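Speaker notes: Packing up my mother's house
Posted by Ľudovít Bednárik, January
28 shares | 5 comments

Okay, these are my notes from the Markthorpe library talk, typed up for everyone who asked. They're messy. I talk faster than I type, so fill in the hand waving yourselves!

Open with the buttons. My mother lived 28 years in the same house on Clodia Street and she kept every spare button that ever came with a shirt, still in the little bags. I found 147 of them in one drawer (yes, I counted, it was raining and I didn't want to start on the attic). Pause here, people usually want to tell me about their own mother's buttons. Let them.

Then the part about starting small. I began with the living room, which was a terrible idea, because that's where the photo albums were. I sat down with the first one and lost a whole afternoon. Start with the bathroom, folks. It's hard to get weepy over old shampoo.

Small stuff next: cords, chargers, power strips. Every house has a drawer of these and every family argues over it. My rule was that a cord with no partner goes in the bag by the door. My brother's rule was that we keep all of them forever. You can guess who has the cords now.
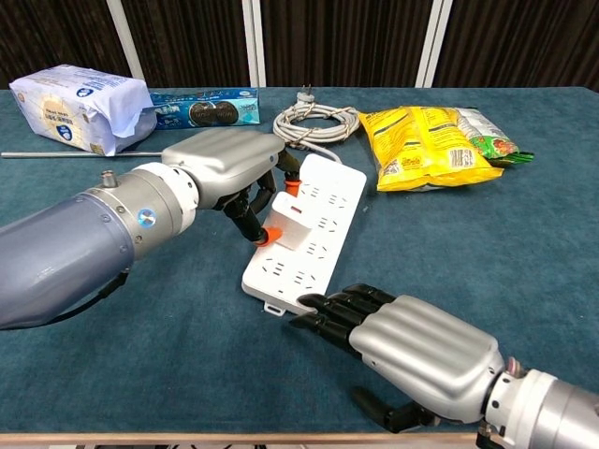 Who gets the good dishes

Slow down for this bit. We had five people wanting one soup tureen, the Procházka one from my grandmother, and we got loud over it. What worked in the end was colored stickers and a pot of coffee, and my aunt going first. She picked the ugly lamp! Ask the room for their own tureen story if there's time.

Finish with the neighbor who came by for the rosebush and dug it up herself, in her good shoes. Then questions, and point them to the coffee in the back.

Recent posts
What I kept from the attic
Skalavano by train, with two suitcases
Grandmother's dumplings, second try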